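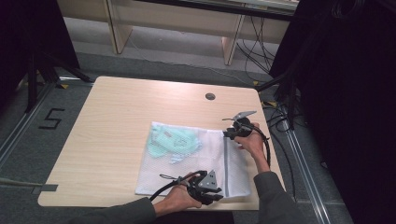

Hello again from the back half of the shared workshop! Last month I promised an update on the laundry build, and several of you have been poking me about it by the coffee machine, so let's get into it.

Quick catch-up for anyone new. I'm trying to build a pair of arms that can deal with my delicates - the stuff that goes into a mesh bag before it goes into the wash. The arms don't exist yet (well, one shoulder does, and it squeaks). What does exist is the pair of hand-held grippers, and those are what I've been spending my evenings on. The idea is that I do the chore myself with the grippers, over and over, and the arms learn from the recordings later on.

The zipper is the villain of this whole project. I figured getting a shirt in and out of a bag would be the hard part, and then I spent a full Thursday evening learning how badly a floppy mesh bag wants to travel with the zipper pull. With my fingers I do this without a thought. With two jaws per hand I have to pin one end, stretch the mesh a little, and then go after the pull, and if I pinch the mesh by mistake the whole thing bunches up and I start over. Mint green garment, white bag, again and again. I see them when I close my eyes.

Numbers, because somebody always asks: I have 535 recordings so far, and almost 12 hours of me muttering. I threw out a big batch from the first week when I found out I'd been cheating by holding the bag down with my wrist. Ugh!

The software side is running on Trilent, which I picked mostly because it was already on my laptop. It's fine. It crashes if I unplug a gripper while it's saving, so I've stopped doing that. The jaw pads are on version four, cut from a sheet of Vevska rubber I found in the offcuts bin, and they grab the little zipper pull so much better than the printed ones did. If that sheet was yours, I owe you a sheet (or lunch).

Next up is the second shoulder. The Byun motors are supposed to ship in August, and I've already cleared a shelf for them, which is probably tempting fate. After that I want to try socks, then maybe a bra with hooks if I'm feeling brave.

If you have old mesh bags with sticky or half-broken zippers, I would love to have them! Any size. Drop them in the blue crate by the Brimadbridge entrance and put a note on top so they don't end up in lost and found. And please mind the cables if you come by in the evening to say hi - I've tripped over them three times already.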